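농구 경기 기록지 작성 안내: 기록원 실무 절차

이 안내는 Metinetti 지역 농구 리그에 처음 배정된 기록원과 보조 기록원을 위하여 마련되었다. 경기 전 준비부터 기록지 제출까지의 절차를 순서대로 다루며, 중등부와 일반부 경기에 공통으로 적용된다.
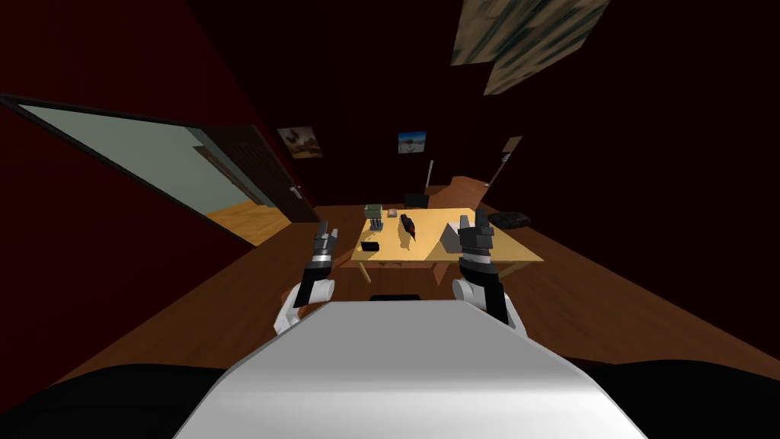 기록원은 경기 시작 전에 기록석에 도착하여 준비를 마쳐야 한다. 기록석의 기본 구성은 기록원, 보조 기록원, 계시원, 공격 제한 시간 계시원이다. 인원이 부족한 경기에서는 보조 기록원이 전광판 조작을 겸할 수 있으나, 기록원 본인이 다른 임무를 겸하는 것은 허용되지 않는다.

1. 준비물 확인

기록지는 원본과 사본이 함께 묶인 리그 지정 양식을 사용한다. 필기구는 두 가지 색을 준비한다. 1쿼터와 3쿼터는 빨간색, 2쿼터와 4쿼터는 파란색으로 기입하며, 연장전은 4쿼터와 같은 색을 쓴다. 연필이나 지워지는 펜은 사용할 수 없다. 그 밖에 공격권 화살표, 개인 파울 표시판, 팀 파울 표시기, 예비 초시계가 기록석에 있는지 확인한다. 빠진 물품이 있으면 경기 감독관에게 즉시 알린다.

2. 경기 정보와 선수 명단 기입

기록지 상단에 대회명, 경기 번호, 장소, 시작 예정 시각, 심판 성명을 적는다. 홈 팀은 A팀, 원정 팀은 B팀으로 한다. Varkby 체육관과 같이 중립 경기장에서 열리는 경기는 대진표에 먼저 적힌 팀을 A팀으로 본다.

각 팀 감독은 늦어도 경기 시작 40분 전까지 출전 선수 명단을 제출한다. 기록원은 명단의 성명과 등번호를 기록지에 옮겨 적고, 주장 성명 옆에 (CAP)을 표기한다. 출전하지 않는 선수의 칸은 비워 두며, 명단 아래 남는 줄에는 가로선을 긋는다. 같은 번호가 중복되어 있거나 등록 명부와 성명이 다를 때에는 기록원이 임의로 고치지 말고 감독에게 확인을 요청한다.

경기 시작 10분 전에 양 팀 감독은 명단을 확인하고 선발 선수 다섯 명을 지정한 뒤 서명한다. 선발 선수는 출전란에 작은 × 표시를 하고, 경기가 시작되면 그 표시에 동그라미를 친다. 교체 선수가 처음 코트에 들어갈 때에는 동그라미 없이 × 표시만 한다.

3. 득점 기록

누적 득점란은 팀마다 두 칸으로 되어 있다. 바깥 칸에는 득점한 선수의 등번호를, 안쪽 칸에는 해당 누적 점수에 표시를 한다.

2점 야투: 새로운 누적 점수에 사선을 긋고 그 옆에 등번호를 적는다.
3점 야투: 2점 야투와 같이 표시하되 등번호에 동그라미를 친다.
자유투 성공: 새로운 누적 점수를 검은 점으로 채우고 등번호를 적는다.

예를 들어 A팀이 64점인 상황에서 7번 선수가 2점 야투를 성공하면, 66에 사선을 긋고 옆 칸에 7을 적는다. 65에는 아무 표시도 하지 않는다. 선수가 실수로 자기 팀 바스켓에 야투를 넣은 경우에는 상대 팀 주장의 득점으로 기록한다.

각 쿼터가 끝나면 양 팀의 마지막 점수에 굵은 동그라미를 치고 그 아래에 굵은 가로선을 긋는다. 마지막으로 득점한 선수의 등번호 아래에도 같은 선을 긋는다. 이때 보조 기록원은 누적 점수와 전광판 점수를 소리 내어 대조한다.

4. 파울 기록

개인 파울은 선수 이름 옆의 파울 칸에 왼쪽부터 차례로 기입한다. 일반 개인 파울은 P, 테크니컬 파울은 T, 언스포츠맨라이크 파울은 U, 실격 파울은 D로 적는다. 자유투가 주어진 경우에는 글자 오른쪽 아래에 자유투 개수를 작게 덧붙인다. 두 개의 자유투가 주어진 개인 파울이라면 P 옆에 2를 적는다.

팀 파울은 쿼터별로 한 칸씩 지운다. 한 쿼터에 팀 파울이 네 개가 되면, 다음에 볼이 살아날 때 팀 파울 표시기를 해당 팀 벤치에 가까운 쪽에 세운다. 선수가 다섯 번째 파울을 범하면 기록원은 즉시 심판에게 신호를 보낸다. 통보가 늦어 해당 선수가 계속 뛴 경우에는, 이를 발견한 시점에 심판에게 알리고 기록지 비고란에 경위를 적는다.

5. 타임아웃과 공격권 화살표

타임아웃은 전반에 두 번, 후반에 세 번, 각 연장전에 한 번 허용된다. 기록원은 타임아웃 칸에 해당 쿼터의 경과 분을 적는다. 전반과 후반이 끝날 때 사용하지 않은 칸에는 두 줄의 가로선을 긋는다.

공격권 화살표는 점프볼 이후 첫 번째로 볼을 컨트롤하지 못한 팀의 공격 방향을 가리키도록 놓는다. 교대 소유에 따른 스로인이 끝나면 즉시 방향을 바꾼다. 하프타임에는 양 팀이 바스켓을 바꾸므로 화살표도 함께 돌려놓아야 하며, 이때 심판이 보는 앞에서 조작한다.

6. 오기의 정정

경기 중 오기를 발견하면 계시기가 멈추고 볼이 죽은 상태가 될 때까지 기다린 뒤 신호를 울린다. 정정은 주심의 확인을 받은 후에만 할 수 있다. 잘못 적은 부분은 두 줄로 긋고 올바른 내용을 옆에 적으며, 수정액은 사용하지 않는다. 경기 종료 후 주심이 서명하기 전에 발견된 오기도 주심의 판단에 따라 정정한다. 서명이 끝난 기록지는 기록원이 수정할 수 없고, 정정이 필요한 사항은 리그 사무국에 서면으로 제출한다.

7. 경기 종료와 제출

경기가 끝나면 최종 점수에 굵은 동그라미를 치고, 양 팀의 남은 누적 득점란에 사선을 한 줄 긋는다. 쿼터별 점수와 최종 점수, 승리 팀 명칭을 하단에 기입한다. 쿼터별 점수의 합이 최종 점수와 일치하는지 반드시 검산한다. 양 팀 점수를 더한 총득점도 검산란에 적는다. 가령 최종 점수가 81 대 76이라면 총득점은 157이 된다.

서명은 보조 기록원, 계시원, 공격 제한 시간 계시원, 기록원, 부심, 주심의 순으로 한다. 주심의 서명으로 기록지에 대한 심판진과 기록석의 업무는 종료된다. 단, 주장이 이의 제기란에 서명한 경우에는 주심이 퇴장을 허락할 때까지 기록원 전원이 기록석에서 대기한다.

원본은 리그 사무국에 제출하고, 사본은 승리 팀과 패배 팀에 각 한 부씩 교부한다. Prata 및 Kadstead에서 열린 경기의 원본은 현장의 경기 감독관이 수합하여 사무국에 송부한다.

양식의 추가 수령과 기록 교육에 관한 문의는 리그 사무국 기록 담당 Dirk Willems에게 한다. 신규 기록원 교육은 매년 6월에 실시하며, 이수자에 한하여 다음 시즌의 배정을 신청할 수 있다.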